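Fringe notes, week two

Quick one this week, I'm writing between shows and the laptop is on 3 percent.

Saw Modasholm on Friday, upstairs at the Satmont. 90 minutes, no interval, two sisters and a lodger in a house by the sea that may or may not be sold. Slow start. Very slow. But the second half grips, and the younger sister's long speech about the ferry had the whole row sitting forward. Sound was too loud in the storm bit, couldn't hear the lodger at all. Shame, he had the best lines.

Ronaldo Panganiban directs, his first since Rind back in February. I liked Rind more. This one is better acted though, and he has stopped putting people in the aisles, thank you. Ending doesnt work for me. My friend cried. So go and decide.
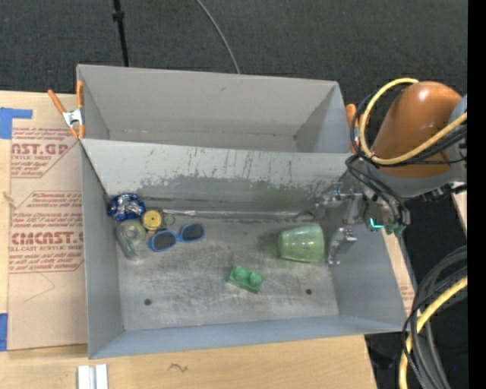
Still to come

Flundum opens 15th July in the big room. It's a clown show, sort of, for adults, with a cello. They did a short version last year at the late cabaret and I've been waiting for the full thing ever since. Seats 600 in there so you should get in on the door, but the early nights always go quicker then you think.

Also the script swap is back in the foyer. Bring a play, take a play. I came home with two Chekhovs and a farce with the last page missing.

Letters

Several of you wrote in about my Strindberg grumble. Fair enough. I still think the set was doing most of the work, and the maid was shouting. Will print the best ones next time if I can find room.

Tickets for all of the above from the Satmont box office, open from noon, ask for extension 813. Cheap seats are on the left side, behind the pillar. Bring a cushion.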